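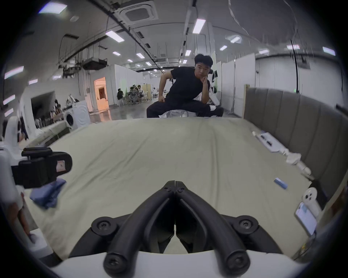
*Pale beige bed sheet, with a blue cloth at the left.*

18/06/2018

The annual review of household linen at Pala has been completed, and the results are set out below for readers who have followed the subject on this blog. Pala has four guest rooms and one laundry room. The policy on linen was last revised three years ago, when all printed sheets were withdrawn and plain colors were adopted throughout.

## Purchasing

Two suppliers were considered this year. Gounder offered a cotton percale sheet in three plain shades. Motlow offered a cotton and polyester blend at a lower price, with a longer delivery time. Samples were requested from both in May and were washed at home on the regular cycle before any decision was made.

The Motlow samples dried faster and needed very little ironing. They also began to pill along the fold line, and one hem opened at the corner. The Gounder samples came out of the dryer badly creased but otherwise sound. An order was placed with Gounder for the double rooms only. The single rooms will keep their present sheets until the next review.

The total for the order, including pillowcases and delivery to Vollow, was $885. The amount set aside for the year had been $800. The difference has been taken from the towel allowance, and no new bath towels will be purchased before next spring.

## Thread count

Much of the correspondence received on this subject concerns thread count. The Gounder sheets are listed at 304 threads per square inch. Sheets with far higher counts are widely advertised, and some of these figures are reached by counting each ply of a twisted yarn separately. The position taken here is that the fiber, the weave and the quality of the hem should be examined first. A buyer visiting a store is advised to unfold the sheet and hold a single layer up to the light. Thin places and uneven weave show quickly.

## Washing and storage

New sheets are washed twice before they are placed in service. Colored cotton is washed at 30 degrees Celsius with half the usual measure of detergent, and darker pieces go in by themselves for the first few washes. Fabric softener has been discontinued. It left a film on the pillowcases and did nothing for the creases.

Sets are stored in the closet by room, with the pillowcases folded inside the matching flat sheet. The older practice of keeping all flat sheets in one stack led to repeated errors at changeover, particularly with the two sizes of double bed.

Tablecloths and loose covers are kept on a separate shelf. They follow the same washing rules, except that they are hung over the banister to dry and are never put through the dryer. 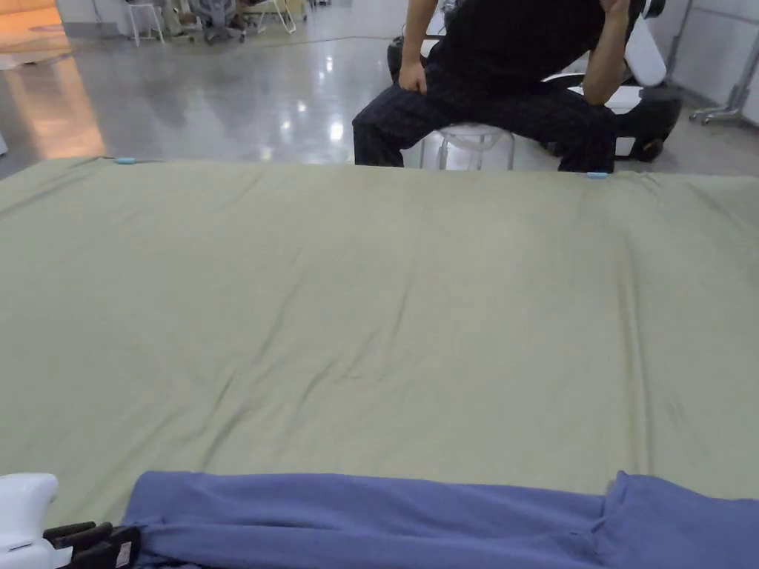
One reader wrote in response to the May entry that ironing colored cotton is a waste of electricity, and that sheets pulled straight while damp and folded at once will look presentable for any guest. The point is accepted in part. Flat sheets at Pala are no longer ironed below the turn-down. Pillowcases and tablecloths will continue to be ironed, on the reverse side, with the steam setting on.

The same reader asked what becomes of retired sheets. Those with sound edges are cut down for dust covers. The remainder go to the animal shelter in Vollow, which accepts clean cotton on weekday mornings and does not accept pillows.

The fitted sheets in the back bedroom remain under observation. The elastic has weakened at two corners, and a repair will be attempted before replacements are priced.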